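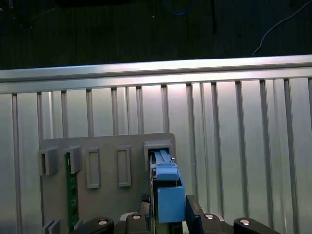

How to budget for a small assembly cell

Last updated 17/03/2018

Most first budgets for a robot cell are built around the price of the arm. The arm is the easiest figure to obtain and the least likely to change. The steps below deal with the items that do change: fingers, fixtures, cabling, spares and engineering time. They assume one arm, one fixture board and a connector or circuit board insertion task.

1. Write the task list first

List every part the cell must pick up and every socket or bracket it must go into. For each one, record the direction of insertion, the clearance and the force needed to seat it. Do not ask for quotes until this list is complete. At Carnen the list for the first cell had 6 entries, and two of them changed the choice of gripper.

2. Choose fingers before the gripper

Finger shape is decided by the part. Stroke and closing force follow from the fingers, and the gripper is picked to match. Allow for two sets of fingers in the first order and a third after trials. Fixings should be a standard bolt size held in stock on site.

3. Price the fixture board as a consumable

Sockets and brackets wear at the lead-in edges. We now order boards in pairs, with the brackets fitted separately so that a worn one can be changed without scrapping the board. The Mastton quote covered the board only. Ask whether brackets, drilling and a dimensional check are included.

4. Set a quantity of test parts

Trials use up parts faster than production does. Plan for some 200 insertions per part type before the program is settled, and assume that no part is good for more than 20 of them. Contacts and plastic latches should be inspected between runs. Add the scrap cost to the budget under commissioning - it is often charged to production by mistake and then disputed.

5. Add the items around the arm

- mounting rail and end stops
- cable routing and strain relief
- wrist camera, bracket and lens cleaning kit
- guarding, if the risk assessment calls for it
- one spare of every cable that moves with the arm

The Kwak planning sheet has a row for each of these. Enter a zero where an item is not needed and leave the row in place.

6. Cost the engineering time

Allow 300 hours for a first cell, split between fixture design, programming and trials. A second cell of the same type should be quoted from recorded hours.

7. Check lead times against the order date

Machined parts are normally last to arrive. Carance, our second site, placed its board order in September, after the arm had been delivered, and the arm stood unused until the boards came. Order fixtures first, then fingers, then the arm.

Keep the task list and the quotes in one folder. Any change to the list after ordering should be reissued with a new revision letter and sent to all suppliers.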